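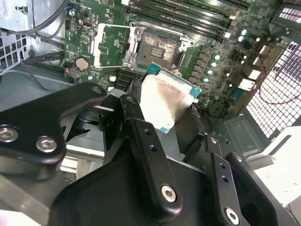

Bench Technician, Desktop Repair – Dundetti

Strand is hiring a bench technician for its Dundetti workshop. The post is full time, 3 shifts a week, on a fixed contract to September.

Duties
Fault diagnosis on returned desktop units
Replacement of power supplies, memory and processors
Entry of test results in the Hotus parts log

Requirements
Two years of paid repair work, or a trade certificate
Ability to read a board layout and use a multimeter
Own transportation – the site is not on a bus route

Pay is $525 per shift, reviewed after 6 months. Tools and antistatic clothing are supplied.

Send a resume and one reference to the Flomalley office, quoting job number 66. Applications close February 14, 2025.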